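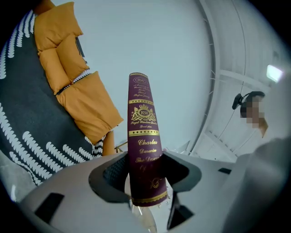 Karnel Reading Lounge: Progress Report to the Sýkora Fund

30 May 2018
By the Karnel lounge team

Summary of the period

The grant covers two things: setting up the lounge at Karnel as a place where people can sit and read, and sorting the donated books so that they can be used there. The room has been open to readers through the whole of this period. Sorting is behind the plan we sent you with the application, mainly on account of a second delivery of books that we had not expected. Spending is within budget and we are not asking for any change to the total.

Books

The first donation is fully sorted. Each book has been checked for loose pages and damp, wiped down, and entered in the list with author, title, publisher and condition. We use four condition grades. The lowest grade means the book is not put out and is offered back to the donor before anything else is done with it.

The second delivery came in 15 boxes. It is mostly fiction and travel, with a smaller number of decorated hardcovers of the kind sold as sets. We have decided to keep these hardcovers together and not split them by subject. The maroon Darwin with the Royal Windsor Society crest on the front is a good example of the problem: by subject it belongs with science, but readers who pick up one of these books usually want to see others that look like it. They will have their own shelf, and the list will give the subject as well so they can be found either way.

Gold printing on covers marks easily. We have stopped putting labels on the front or spine of any decorated book. The number goes in pencil inside the back cover, at the top. Books labeled before we made this change will be left as they are, because peeling the labels off did more harm than leaving them on. We tested this on three books from the lowest grade.

Of the books listed so far, 32 need repair. Nikach has given us a price for the work, which is higher than the figure in the application. We propose to send only the books with broken hinges and to do the simple paper repairs ourselves. The difference can be met from the shelving line, where there is money left over.

The room
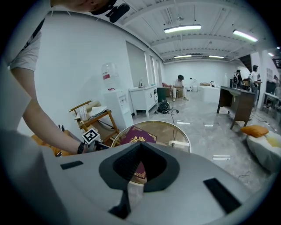 Furniture took up most of our time in the first part of the period. We had planned to buy desks, but the people using the room told us they would like it to stay more like a living room, and we agreed to try that first. So far it has worked for reading and less well for sorting. The round table with the glossy top is the right height for someone on a low seat, and a purple and gold cloth is used on it when the older books are out. The cloth does slide on that surface, and we have asked Trovimano to quote for a thin non-slip mat to go under it. The folding rack is used for papers and other light items only. It should not be loaded with hardcovers and we have put a line about this in the room notes.

Drinks remain the main point where opinions differ. The water dispenser stands against the wall by the low white cabinet, and we would like it to stay there, within reach of readers. The rule is that cups stay on that side of the room while books from the decorated shelf are in use. We will report in October on whether the rule has been kept.

The window blind has been useful. Direct light on cloth covers was raised in your comments on our application, and the blind is now lowered whenever books are left out. We no longer think that window film is needed and have taken it off the purchase list.

The guitar and the orange cushions stay in the lounge. They are used at the music hour, and storing them elsewhere would mean carrying them up and down stairs each time.

Spending

Shelving came in under budget. Cleaning supplies were slightly over – we bought more soft brushes than planned, and a box of 100 acid-free sleeves for loose prints and papers found inside the books. The furniture line is mostly unspent for the reasons given above. A full table of costs will follow separately with the receipts.

Next steps

- Finish listing the second delivery, up to 2 boxes a week.
- Send the books with broken hinges to Nikach once you have agreed to the change in the repair budget.
- Fit the shelf for the decorated hardcovers.
- Decide whether to buy one desk for sorting. The round table is too small for an open box and the list side by side.

We need your answer on the repair budget before any books are sent out. The other items can go ahead as they stand.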